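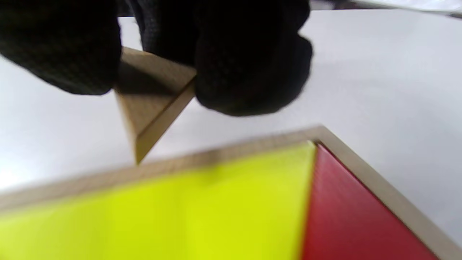
According to Raptis, long-stay travellers seldom describe a bad week as bad until they are home, and diaries kept on the road should be read with that in mind. We coded 80 diaries from hostel guests in Dostport, each covering at least 40 nights.

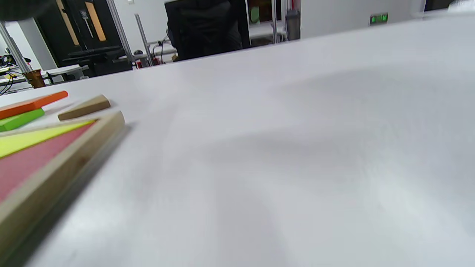 Entries written before noon were shorter and complained more often of noise and lost sleep – evening entries dealt mainly with transport. Mood ratings followed the same split. Diaries with gaps of over a week were left out.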